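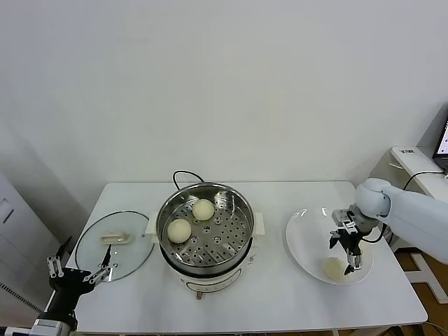 Steamer, lid and plate, with the multi-fingered hand on the left and the two-finger gripper on the right.

The Bun Bench: Your Questions About Our Gripper Comparison
March 2021
By Koen Visser

Print this page | E-mail this page

I've been getting a lot of mail since I put the first notes up, and I keep typing the same replies, so I've collected them in one place. If yours isn't covered, write to me again and nag a little. I do read everything (eventually).

What are you comparing?

Two ways of picking up a steamed bun! On one side I have a multi-fingered hand, the Drinar, on a black arm. On the other is a plain two-finger parallel gripper, which we call the Bakker because that's the name of the mounting kit it came with and the name stuck. That one rides on a white arm. They share one table and one steamer, and they get the same jobs: take a bun out of the basket, put it on the plate, and leave it looking like something you'd want to eat.

Why buns, of all things?

Because they squash. I started with wooden blocks like everybody does, and both grippers looked wonderful, and I learned pretty much nothing. A bun is soft, it's a little tacky on the skin, and it's round enough to roll off if you touch it at the wrong height. It also keeps a record. Pinch it too hard and there's your fingerprint, or gripperprint, for the rest of the afternoon.

I did think about bread rolls, but they're too forgiving. Dumplings I tried once. We don't talk about the dumplings.

How many picks have you done so far?

2,412 attempts in the log, counting both arms. That includes the duds where the arm stopped short or I'd typed a wrong number into the offsets, because if I start leaving those out I'll be tempted to leave out the embarrassing ones too. I don't use a fresh bun every time, by the way. I swap them when they get dents or start to dry out at the edges.

So which one wins?

Everyone asks this first and I've put it fifth, sorry. For plain bun-to-plate moves, the two-finger gripper, and it isn't very close. It goes down, it closes, it comes up. When it misses I can nearly always see why in the log, usually because the height was off or it came in at a slant and caught the rim of the basket.

The multi-fingered hand is gentler when it gets a good hold. The buns come out rounder. But getting to that good hold takes a lot of fiddling, and every finger you add is another thing that can bump the neighbor. With one bun in the basket it does nicely. With two in there it has to think about where to put its knuckles.

Then why keep the hand at all?

The lid! A flat glass lid with a handle in the middle is a horrible thing for two straight fingers, at least the way I've got mine set up. The hand can hook under the handle and bring in another finger to steady the glass. I've had lifts with it that made me clap, alone, in a room. I've also had plenty where it nudged the lid across the table like a cat with a coaster. So at the moment the hand gets lid duty and the gripper gets food duty, and I run each of them on the other's job every so often to keep the comparison fair.

What force do you use on the gripper?

I don't give a number, and I'll tell you why: mine would be useless to you. It depends on your finger pads, your bun, how long it's been out of the steam and how your controller reports things. What I do is set the closing force as low as it'll go, lift, watch it drop, go up one step, and repeat until it holds through the whole move to the plate. Then I add one more step and stop there. If you have to add three or four more, look at your finger angle before you blame the force.

Do you steam the buns during testing?

For most runs, no. Cold buns, steamer off. I do the geometry first and the weather later. When I do run it hot I give it 2 minutes with the lid off before either arm goes anywhere near it, and I keep my own hands well out of the way too. Steam fogs cameras like you wouldn't believe, and the first time I forgot about that the vision software lost the basket altogether and tried to find a bun on the wall.

How do the cameras cope with the shiny parts?

Grumpily. The rim of the basket throws highlights, the plate throws highlights, and the lid is see-through, so from overhead it's mostly a thin dark ring lying on a white table. My fix for the lid was to quit looking for glass and look for the ring and the handle. That helped a great deal. For the plate I just moved a lamp, which took me an embarrassing 30 days to think of.

Pale buns on a white plate aren't much fun either. I've been told to buy a blue plate by more of you than I can thank. I know! I'd like it to work on the white one first, since that's the kind of plate people have in their kitchens.

Does the basket floor cause trouble? It's full of holes.

Less than I expected. I was afraid the fingertips would catch in the holes, but they'd have to be going much too low for that, and if you're that low you've got other problems. What the holes do is confuse the depth reading, so the floor seems to wobble up and down a bit in the data. I measure the floor height once by touching off on the rim and then I don't let the camera argue about it.

What's running the whole thing?

A laptop on the side desk, running Jonura, a small scheduler I wrote so both arms can work one table without smacking into each other. It's dull software. Each arm asks for a patch of table, gets it or waits, and gives it back when it's done. The first version let both of them ask for the basket at the same time and they'd sit there being polite forever.

I tried the controller from Janholm as well, for the white arm only. It's smoother in motion and I liked the stop behavior, but I couldn't get it to hand over position readings as quickly as I wanted, so I've gone back for now. I may give it another go in August when I've got a longer stretch of bench time.

Any advice on cables?

Leave more slack than looks tidy, and then move the arm through its worst pose by hand before you tie anything down. My gripper cable runs back along the arm and under the elbow. I had it over the top before, and it would pull just enough near the end of the reach to shift the pick sideways. I chased that as a calibration error for ages. Check the steamer cord too! It wants to be behind the pot, away from both arms.

Can I do this with one arm?

Sure, and you'll have an easier life. You'd lose the side-by-side part, but you can swap grippers on the same arm and run the list twice. That's a cleaner comparison in one way, because mine mixes up the arm and the gripper a bit, and a couple of readers have quite rightly told me off for it. I'm planning a swapped run, with the parallel gripper on the black arm. It needs an adapter plate and I've drilled one wrong already.

What was the most annoying bug?

Pick number 223. The gripper closed, the log said "holding," the arm went over to the plate, opened, and there was no bun. It was still in the basket. The fingers had closed on nothing and stopped at the width I'd told them meant "bun," because I'd set the minimum width too generously. So now I check the width again after the lift, and a third time above the plate. If you copy one thing from this page, copy that.

Will you share the logs?

Yes, once I've cleaned up the column names. Some of them are only rude words I typed when things weren't going well. Send me a mail if you want to be told when they're up, and say whether you'd like both arms or just the one.

Do you eat the buns?

Not the test ones. The rest of the bag, yes.

Print this page | E-mail this page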